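Manipulation cell budgeting

Manipulation cell budgeting is the planning of money, floor space and staff time for a robot workstation that picks up, moves and places objects. A cell normally includes an arm, a gripper, one or more cameras, a controller, a table or stand, and a set of objects to be handled. The term is used mostly by teaching labs and small research groups, which buy one or two cells at a time and have no purchasing department of their own.

Cost categories

Budgets are usually split into capital items and running items. Capital items are the arm, the gripper, the computer, the mounting and any guarding the site requires. Running items include fingertip pads, cables, software licenses, replacement objects and service visits. The arm is the largest single line in most plans, but groups that price only the arm tend to run short before the cell is in use. The Falutitz planning sheet, a template passed between several teaching labs, sets aside 30 percent of the total for everything other than the arm, gripper and computer.

Shipping, import charges and electrical work are often left off the first quote. Some sellers list the gripper and its coupling plate as separate items, and a missing plate can hold up installation for weeks.

Gripper selection

Two-finger grippers are the usual first purchase. They are chosen by opening width, grip force, payload and the shape of the fingertips. A flat, rigid object such as a paperback may be wider than the fingers can open, in which case it has to be gripped by its thickness or pushed to the table edge first. Small irregular objects are easier to span but can turn between the pads.

Jointed fingers can adapt to more shapes than plain parallel jaws. They also have more parts to wear and take up more room beside the object, which matters when items lie close together.

Simulation before purchase

Many groups now build the planned cell in simulation before placing an order. The model is used to check reach, table height, camera position and finger clearance, and to try several grippers without paying for any of them. Objects of different kinds are placed on a tabletop, singly or overlapping, and the gripper is brought in from the side it would use in the real cell.
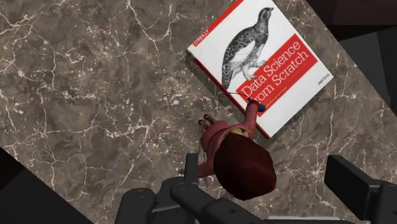 The cost of this stage is mainly labor. Object models can be bought in sets or made in-house, and table surfaces with strong patterns are often included so that the vision software is not tuned to a plain background. At Ibarra, a training workshop with 2 cells, the simulation stage took 14 working days and led to a change of gripper before the order went out.

Simulation has limits as a buying tool. Contact, friction and soft materials are modeled only loosely in many packages, so results on grip strength are commonly checked with a loaned or rented unit. Reach and clearance results carry over better, provided the arm model matches the version being sold.

Leasing and shared use

Leasing spreads the cost and may include service, but the total over the full term is usually higher than a purchase. Follance, a leasing firm, offers contracts of some 30 months with an option to buy at the end. The Clurkel scheme works differently — member labs share one cell and book it in half-day blocks, each supplying its own objects and fingertips.

Planning order

A common order is to fix the task first, then the objects, then the gripper, and to choose the arm last. The weight of the gripper is subtracted from the arm's rated payload, and an arm picked too early may not have enough left over. Spare fingertips are ordered with the gripper. Staff training is budgeted in the same year as delivery, and service costs normally begin once the warranty period ends.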